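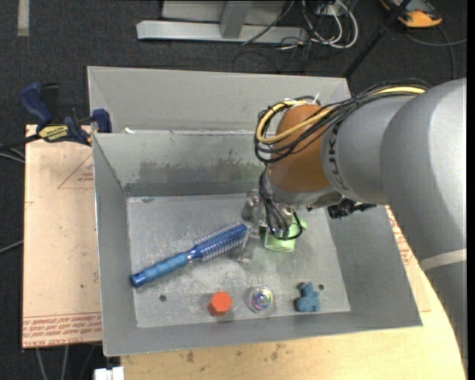
The Mixed Bin – Small Things Waiting for Their Place

Welcome to the gallery page of our sorting room at Zurnel. In this room we look through the small household things and toys which arrive together in boxes, and we decide where each of them should go. The opening picture shows the big gray metal bin with a few of them on its floor. I wrote some lines for each thing, because visitors of the page often ask me about them.

The hairbrush
Blue, and easy to find even when the bin is fuller. Brushes go to shelf 9, together with combs and hair clips. Please do not put them with the kitchen brushes – it happened in October and it took us a whole morning to correct.

The orange-red block
It has six sides, so it does not go into the box for square blocks. We keep a separate drawer for such shapes, in the old Bineck cabinet near the door.

The small blue animal
My favorite of this group. I could not decide which animal it should be, and on the list I wrote only "animal, blue, small". If you have a better idea, you can write to me.

The clear round one
Look at the center, where the colors are like a soap bubble. Clear things are difficult for us, as they are easily missed against gray metal. It will have the number 583 in our list.

The light green one
Boxy in the lower part, with a narrower piece going up. For now it belongs to the group "other", which is always our biggest group.

The sorting room is open for visits on Wednesday afternoon. The entrance is from the yard, door 2, and the shelves from Furnimmont are on the left side when you come in. The next gallery will be about lids and small jars.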